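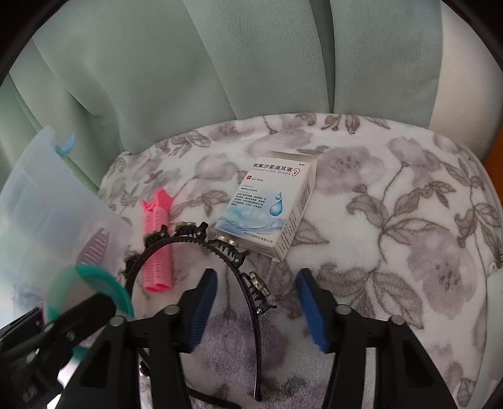
図3-1 仕分け前の小物(点耳液の箱、ヘアカーラー、カチューシャ)。花柄の毛布の上。

## 3. 小物の仕分けと収納

本章では、寝室収納セット「Flundero」に小物を納めるまでの手順を説明します。組み立てがまだの方は前章へお戻りください。部品のまま小物を入れても、散らかる場所が一つ増えるだけです。

### 3.1 始める前に

- 毛布やベッドの上を作業台にしてもかまいません。ただし、毛足のある布は小さな物をよく隠します。
- 作業は明るいうちに。カーテンは開けておくと楽です。
- 捨てるかどうかの判断は3.3まで保留します。ここで悩み始めた方の多くは、夕方まで同じ姿勢でいます。

### 3.2 手順

1. 散らばっている小物を一か所に集めます。引き出しの奥は今回は見なかったことにします。
2. 「薬」「髪まわり」「その他」に分けます。「その他」が最大の山になったら、もう一度分けてください。
3. 薬は箱のまま扱います。図の「氧氟沙星滴耳液」のように製品名が外国語で書かれた箱は、仕切り札に「耳用」と日本語で書き添えます。半年後の自分は、箱の絵だけで用途を当てようとします。
4. 薬の箱を浅型トレー(品番331)に立てて入れ、製品名の面を手前に向けます。
5. カーラーは深型ポケットに縦に入れます。先端が花びらのように広がった型は、広がった側を上にします。逆でも入りますが、取り出すときに後悔します。
6. 歯付きのカチューシャは、側面のフックに一本ずつ掛けます。二本重ねると歯が噛み合い、以後は一つの製品として暮らすことになります。
7. ふたを閉めます。閉まらない場合は、押さずに手順2へ戻ってください。

> **注意**
> 点耳液と点眼液を同じ仕切りに入れないでください。容器が似ていることがあり、寝ぼけた頭はどちらも「液」としか認識しません。使う前に必ず容器の表示を確認してください。

> **注意**
> 本品に鍵はありません。薬は子どもやペットの手の届かない場所に保管してください。保管温度と使用期限は、薬の表示と添付文書に従ってください。

### 3.3 迷った物の扱い

用途を思い出せない物は付属の保留袋に入れ、袋に月だけ書きます(例:2月)。次に袋を開けるのは3か月後です。期限切れの薬は保留の対象外です。薬局か自治体の案内に沿って処分してください。

**メモ:** トレー1枚の耐荷重は400 gです。薬の箱とカーラーで超えることはまずありませんが、化粧水の瓶を並べたくなった方は、補強板「Kamath」(別売、2,233円)をご検討ください。取り付け方は第5章にあります。

### 3.4 うまくいかないとき

| 症状 | 対処 |
|---|---|
| カーラーがポケットから飛び出す | 仕切りを一段下げる |
| カチューシャがフックから落ちる | フックの向きを確認する(爪が上) |
| 翌朝、小物がまた毛布の上にある | 製品の不具合ではありません |

フックの紛失や破損については、巻末のPrider部品窓口までご連絡ください。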